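Vundberg Free Music Weekend

The Vundberg Free Music Weekend is an outdoor music festival held every May on the fairground at Vundberg, a small town in the Farno valley. Admission is free, but you need a ticket, and the way you get one is by doing something useful first. I've been going for years and I've written most of this entry, so forgive me if it wanders a bit (the other editors have mostly given up on me).

Origins

The festival grew out of a benefit show for the Farno valley clinic, which had lost its roof in a storm. The first one had 9 acts and a flatbed trailer for a stage. The trailer belonged to the Wong feed store, and for a long time everybody called the main stage "the Wong" even after there was a proper stage with a proper roof. Newer visitors think it's named after a musician. It's a feed store. They sell very good birdseed.

That first benefit charged at the gate. The following year the organizers dropped the price and asked people for an afternoon of work in place of money, mostly clearing storm debris along the river road, and the idea stuck.

How the tickets work

You sign up for a task on the festival's list, you do it, somebody stamps your card, and the card goes into the drawing. Tasks have included painting the school fence, driving people to clinic appointments, sorting donated books and reading to kids at the library. One task gets you one entry. You can do up to 31 tasks before your card is full, and yes, there are people who fill the card! I once filled two thirds of mine and was unbearable about it all summer.

Tickets come in pairs. You can give yours away but you can't sell them, and the gate crew checks names on Saturday-style wristbands, the woven kind you have to cut off with scissors. Kids under school age get in without a card.

There has been some grumbling over the years that people with jobs and small children can't put in the hours. I think that's a fair complaint. The organizers added evening tasks and a few you can do from home (transcribing old newspapers is the popular one), and that helped, though the newspaper slots fill up almost right away.

Stages and music

There are three stages now: the Wong, the Orchard and the Little Barn. The Wong gets the headliners, the Orchard is mostly folk and gospel, and the Little Barn is where you end up when it rains. Lineups lean toward brass bands, choirs, soul and whatever the programmers heard and loved the winter before – there's no real house style, and I hope they never get one.

Petronella Mokgethi has closed the Wong more often than anyone else. Her first set there was supposed to last 40 minutes and went way past dark, with the choir from the Orchard wandering over and joining in halfway through. If you ask people in Vundberg when the festival got big, they'll usually tell you it was that night. I was standing by the lemonade tent and missed the first two songs, which still bugs me.

The biggest bill so far listed 87 acts, and it was too many. Sets overlapped, the sound from the Orchard bled into the Barn, and the next year's program was cut way back.

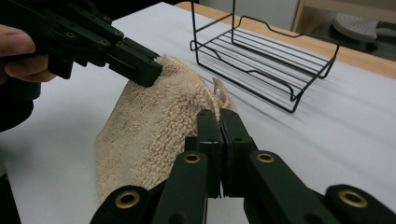
Posted by: Farno Valley Music Wiki editors
Last edited: 28/08/2022

Getting there and staying over

Most people come in through Wiseck, the nearest town with a train station. A shuttle runs from the station to the fairground during the festival and it's free too, but the last one back leaves before the final act finishes. Plan for that. The campground behind the orchard has 482 pitches, given out by the same drawing as the tickets, so check the camping box on your card even if you're only half sure.

Bring a hat, a refillable bottle and something warm for after sunset. The river wind gets cold in a hurry.

Recordings

The Wong sets are recorded from the sound desk, and copies are kept at the Vundberg library, where you can listen but can't borrow. A double album of highlights was pressed to raise money for the clinic and sold out. Used copies turn up in Wiseck now and then – mine has a coffee ring on the sleeve and skips on side three, right in the middle of the choir part.

See also

Farno valley clinic
Wiseck station
Orchard Stage (full list of performers)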